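I read tech company news over breakfast the way other people read the sports page, and for years my kitchen counter paid for it. Printouts under the toaster, a tablet propped on the fruit bowl, earnings reports with jam on them. So these are the habits I've settled into for keeping up with the big gadget makers without wrecking the place (or my morning).

## Set up one spot and stick to it

Mine is the end of the counter farthest from the sink. A cheap cookbook stand holds the tablet at a decent angle, and the lip at the bottom stops it from sliding when I bump it with a plate. I ran the charging cable up behind the stand and clipped it with a binder clip – best use of a binder clip in the whole house.

If you read while you cook, slip the tablet into a big zip bag first. The touch screen still works fine through the plastic, even with floury fingers, and you can wipe the bag down and use it again all week.

## Cut the pile before it starts

At one point I was signed up for 49 newsletters. Forty-nine! I got it down to four in one evening, with a pot of beans going on the back burner. My test was simple: if I couldn't remember a single thing a newsletter had told me last month, it went.
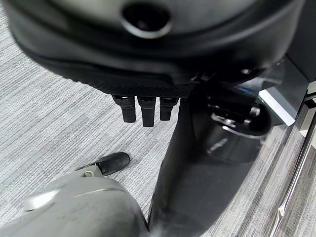

*Page last changed: June*

The same goes for launch day coverage. When Trirkadell showed off its new phones I opened 28 tabs and read maybe three of them. Now I wait until the evening, pick one long write-up, and read it properly with my feet up. You miss nothing, I promise, and the prices are usually corrected by then.

## Paper still has its place

I keep a spiral notebook in the drawer with the dish towels. When a company says it'll ship something by a certain month, I jot it down on the left page and leave the right page blank for what really happens. Varklow has had a smart speaker on my left page for ages now. Use pencil, because pen smears the second a wet hand gets near it.

My neighbor Blagoje Kos does the same thing on index cards and keeps them in an old recipe box, with a divider for each company. He's up to 186 cards. I tried it and kept losing them behind the bread bin, so notebook it is for me.

## Cleaning up afterward

- Unplug the tablet and turn it off before you wipe it. You'll see the smudges much better on a black screen, too.
- Use a barely damp microfiber cloth, never the dish sponge.
- Keep glass spray away from it. Mine left a cloudy patch on my old Hisitz that never came out.
- A dry pastry brush gets crumbs out of a keyboard cover. Keep a separate one for this, please!

Oh, and recycle the boxes. I was hanging on to every phone box "for resale" until I had a closet shelf full, and when I finally sold my old Xolalpa the buyer didn't even want the box. I keep the receipt in an envelope now and flatten the rest the same night.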